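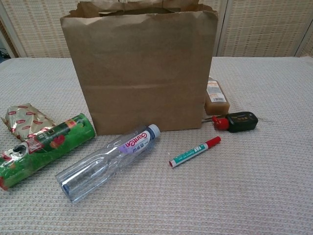 Pesar wrote to the list:

> My worry with the bagging task is the bottle. Two of us tried it at home with the rules sheet in front of us and the round things go wherever they like on that cloth. If the arm nudges the bottle before it grips, you have lost your start position and the next attempt isn't the same task. Could we have a flat strip under it? Or score it seperately? Also the sheet says "bag open" and doesn't say how open. Ours stood up fine but the top kept folding in on itself.

Right, quick answers, I've got to be out of the room by half four.

Strip under the bottle – no. Sorry. The other teams have been practising on bare cloth since July and we can't change the surface now. The waffle cloth stays, it is the same one for everybody, and if the bottle rolls it rolls. What we can do is let you put it back by hand once per run, no penalty. Second time costs you the points for that item.

Bag. Plain brown paper, standing up, flat bottom on the table. Crumpled rim is allowed. If the rim folds in a bit that's the task. You may not tape it, weight it or cut the top down (somebody asked about cutting last term, answer was no then as well). If it tips over during a run you can stand it up but the clock keeps going.

Items, as the sheet had them in the wrong order and one missing:

water bottle, lying down, cap on
snack can, lying down, any angle
foil pouch
marker, cap on
the small amber bottle, standing, behind the bag on the right
the little black and red thing

Pouch can lean on the can, fine, don't write in about it. The amber bottle is the one most of you will hit. If you come in over the top of the bag from the left you probably can't see it at all, so teach your arm to go and look from the other side first. Team Moltis lost a whole afternoon to that and were nice enough to say so on this list.

Marker is worth the same as everything else. I know. It's thin and it lies flat and the cloth gets between the fingers. Still the same.

Scoring is out of 118 now, not 3,000, whoever did the first version was multiplying by seconds and I couldn't follow it. 61 gets you through to the second round. Item has to be fully inside the bag, nothing sticking out above the rim. Can half in, half out = nothing for the can.

Practice table is up at the Zendberg room from Thursday, screen round the back so the cables are out of the way of your elbows. Please leave the screen where it is. Teams get 2 slots each, sign up on the sheet by the door, and if your gripper fingers are still the printed ones bring a spare pair becuase the machine upstairs is booked solid.

Cavalcanti people – your question about saving the recorded runs. Yes keep all of them, the failed ones too, we want to see the failed ones. Name them with your team and the run number and nothing else. Last batch had one called final_final_use_this and it was a run of somebody moving the arm about with no bag on the table.

Haven't answered the one about battery packs. Will do tonight if I remember, otherwise shout.

Corrected sheet goes up when I get to a proper keyboard – bin the old one.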